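Boletín del taller compartido Benis
Rincón de automatización – lunes 17 de junio

La pinza manual Nindcombe: qué hemos montado y qué queda por hacer
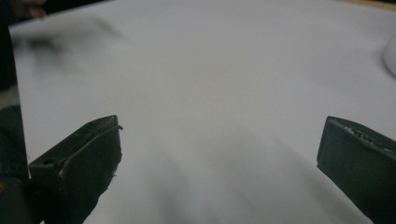 Los dos dedos de la pinza, abiertos sobre la superficie blanca. En el borde superior del derecho se ve la banda de desgaste.

El grupo de automatización sigue con la pinza de mano Nindcombe, que ocupa el banco del fondo desde octubre. Como varios socios han preguntado en qué punto está y si se puede usar, resumimos el estado del montaje, los cambios de las últimas semanas y el material que hace falta.

La Nindcombe es una herramienta que se sujeta con la mano y se acciona con un gatillo. Lleva una cámara fija que mira hacia los dedos y graba lo que se coge y cómo se coge. La intención es usar esas grabaciones más adelante con el brazo Kabbaj, que está todavía sin cablear en la estantería de proyectos. Primero queremos que la pinza cierre bien y que todas las tomas salgan iguales. El brazo vendrá después.

Los dedos

Son la pieza que más trabajo ha dado. Los dos son bloques de color gris oscuro, con la punta del izquierdo cortada en ángulo. Los imprimimos en el taller y llevan un recubrimiento de goma en la zona de contacto. Esta es la tercera versión. La primera era demasiado fina y se doblaba al apretar. La segunda aguantaba, pero rozaba con la carcasa al abrir del todo y hubo que limar la base a mano.

Con la versión actual llevamos 376 ciclos de apertura y cierre anotados en el cuaderno. El desgaste no es igual en los dos lados. El dedo derecho tiene el borde superior áspero, con motas claras a lo largo de toda la banda, y el izquierdo está mejor, con algunos arañazos en la parte baja y una pequeña zona saltada en el canto interior. Creemos que el derecho llega antes al objeto y arrastra un poco antes de que el otro haga contacto. Se corregiría igualando el recorrido de las dos guías, pero para eso hay que desmontar el carro entero y preferimos dejarlo para cuando estén impresos los dedos de repuesto.

En el izquierdo hay además una tira fina que recorre el borde superior y se levanta en la punta. Quien use la pinza, que no tire de ella. La cambiaremos al mismo tiempo que los dedos.

El mecanismo

El gatillo mueve una cremallera y la cremallera mueve los dos carros a la vez. El muelle de retorno original era demasiado duro y a la media hora cansaba la mano, así que lo sustituimos por otro más blando que salió de una impresora averiada. Ahora el cierre es más cómodo, aunque la apertura ha perdido algo de velocidad.

Queda holgura en el carro derecho. Se nota al agarrar cosas pequeñas – un tornillo, una arandela – porque el dedo cede un poco hacia fuera antes de apretar. Con tazas, cajas y piezas grandes no molesta.

Los tornillos de la carcasa son todos M3. Se aprietan con la llave corta, la que cuelga del propio banco, y sin forzar. Ya hemos tenido que reponer dos insertos roscados por exceso de apriete.

La cámara y la luz

La cámara va atornillada a la carcasa y no se toca. Si alguien la mueve, aunque sea unos grados, las grabaciones anteriores y las nuevas dejan de coincidir y hay que repetir la calibración, que lleva una tarde. El soporte tiene dos marcas de rotulador que deben quedar enfrentadas. Si no lo están, hay que apuntarlo en el cuaderno antes de seguir.

El fondo blanco facilita distinguir los dedos, que son oscuros, pero las sombras siguen dando problemas. Con la iluminación del techo, los propios dedos proyectan bandas grises sobre la superficie y el centro queda mucho más claro que la parte de abajo. Hemos probado a bajar la lámpara de brazo y a poner papel vegetal delante. El papel mejora algo, siempre que no se acerque demasiado al foco. La siguiente prueba será con dos tiras de luz, una a cada lado del banco.

También conviene apartar la mano libre. Si se queda cerca de la cámara aparece desenfocada en una esquina de la toma, y más tarde hay que decidir si esa grabación vale o se descarta.

Grabaciones

Hasta ahora hay 669 tomas guardadas en el disco del taller, en la carpeta Festemis, que es el nombre que le dimos a esta parte del proyecto. De ellas, 45 están apartadas para revisar, casi todas por sombras o por una mano en la esquina. Cada toma es un solo gesto: acercar, cerrar, levantar, dejar y abrir. Pedimos que no se encadenen varios gestos en la misma grabación, pues luego hay que cortarla a mano.

El nombre del archivo lleva la fecha, las iniciales y el objeto. Sin tildes ni espacios.

Lo que falta

Imprimir dos juegos de dedos con el borde superior más ancho.
Igualar el recorrido de las guías y quitar la holgura del carro derecho.
Montar las tiras de luz laterales.
Revisar las tomas apartadas.
Cablear el Kabbaj, empezando por la fuente y la parada de emergencia.

Material que buscamos

Nos vendrían bien láminas de goma de 2 mm, aunque sean recortes, y filamento oscuro mate. El brillante refleja la lámpara y no sirve. También un muelle de tracción de dureza intermedia entre el original y el que lleva ahora. Se puede dejar todo en la caja azul que hay bajo el banco, con una nota.

Uso de la pinza

Está disponible para cualquier socio que haya hecho la sesión de introducción. Hay siete plazas en la próxima y la hoja para apuntarse está colgada junto al torno. Al terminar, la pinza se deja abierta, con el gatillo suelto y el cable recogido sin doblarlo por el conector. Las incidencias van al cuaderno del banco, aunque parezcan pequeñas.

Grupo de automatización, taller Benis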